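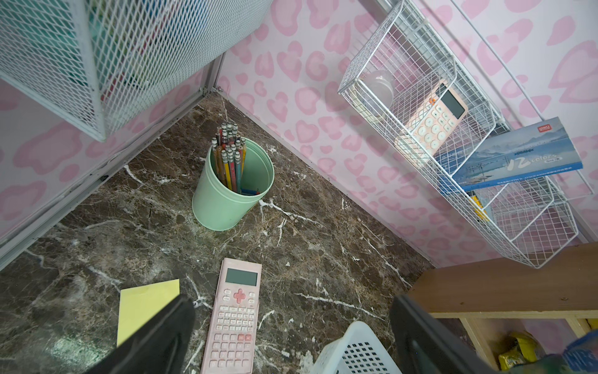

The report from Grendon said the arm had stopped by itself at pick 3,206. I had read that sentence before, about other arms.

"It stopped," the Jellton man told me, "as designed."

"The log has it closing for 17 seconds after the stop was pressed."

"The log lags."

"By 17 seconds?"

He looked at the calculator, then at the pencils. He said the new firmware would cover it. I asked him to put his hand where the operator's had been and run it again. He wanted to call Flestham first.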